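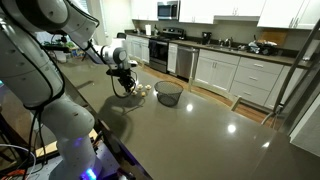
4. Filling and emptying the mesh basket

The Achterberg round basket is meant for small dry items such as wrapped sweets, biscuits and rolls. Wash it in warm soapy water before first use and dry it fully.

4.1 Stand the basket upright on a flat worktop, with the rim facing up.

4.2 Lay the items out beside it and check that none is smaller than the openings in the mesh.

4.3 Lower each item into the basket. Do not drop soft items from above the rim.

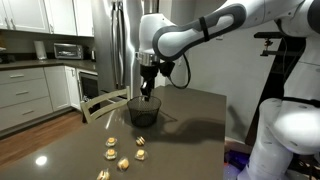
Fig. 9. Basket upright on the worktop, small round treats in front.

Note: Leave the top 26 mm of the basket free so that items do not roll over the rim.

4.4 To empty the basket, tip it gently on to its side and take the items out one at a time. Do not shake it, as crumbs will lodge in the mesh.

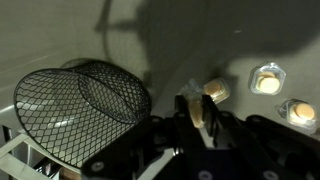 4.5 Throw away any empty wrappers, then brush the inside of the basket with a soft dry brush.

Caution: The mesh can scratch polished stone. Lift the basket to move it; do not slide it.

Caution: Do not use the basket in an oven or microwave.

For spare baskets, contact Keisha Wojcik at Achterberg.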